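Bathroom set, second pass

The November batch is in. It holds 3,152 episodes, all rendered, all in the bathroom layouts. The previous batch had the same tasks but only 68 distinct room layouts, and the policy learned the rooms. It would reach for where the toilet usually was. For this pass Nermin Soylu rewrote the layout sampler so that wall finish, floor finish, fixture placement and clutter are drawn separately for every episode.

The task family is "pick a named thing off a crowded surface." The surfaces are bathroom fixtures, which are curved and white and give the depth estimate very little to hold on to. That was the reason for choosing them. Kitchen counters were giving us success rates that did not survive contact with anything rounder.

Each episode stores joint positions, gripper opening, a fixed view and a wrist view. I render the two views from the same simulator state, so there is no clock drift to correct. On the real arm at Vedley we spent weeks on that.

The fixed view is mostly useful for the approach. With the fingers open around the tip of the striped cone, the cone's position relative to the neighboring items is easy to read, but the contact points on the far side are hidden.

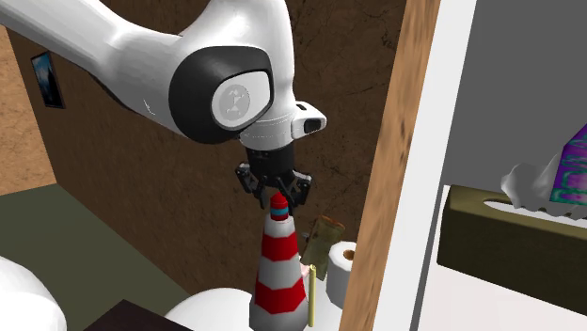 What the wrist view adds

The wrist view carries the finger pads and whatever is between them. It is poor at telling you where you are in the room. Early on I trained with the wrist view alone to see how far it would get. It did fine once the gripper was close and wandered badly before that.

The other problem is scale. The wrist camera moves with the arm, so the same object can fill much of the view or nearly vanish within one episode. Dayana Henao suggested dropping frames where the named object covers too few pixels. I tried it and lost most of the approach phase, so I put them back and gave them a lower weight in the loss.

Clutter also behaves differently up close. Small items crowd in behind the fingertip and overlap each other, and the segmentation labels get thin. A strip a few pixels wide is still labeled as an object. I now merge any visible fragment below a set area into "other" and keep the full mask in a separate file for anyone who wants it.

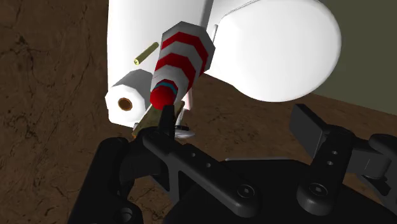 Operators drive the arm with the Ekinci handset, which maps hand rotation to wrist rotation with a fixed offset. New operators overshoot the wrist for their first hour or so. I keep those episodes but tag them, and they are left out of the default split. Failed grasps are kept too, with the failure step marked by hand.

Known faults in this batch:

Some low-polygon objects have visible facets, and the collision mesh does not always match them. A fingertip can overlap an edge before contact registers.

The floor and wall textures come from one shared pool, so you can get stone on the walls. I left this in. It does no harm to the labels.

Two of the Pundoretti object files were exported with the wrong origin. They are fixed as of the current build, and the affected episodes were rendered again from the stored states.

Next is a held-out set of 1,000 episodes with objects that appear nowhere in training. The sampler is ready and the object list is not. Nermin wants more soft items in it, which the contact model handles badly, so we are still arguing over towels.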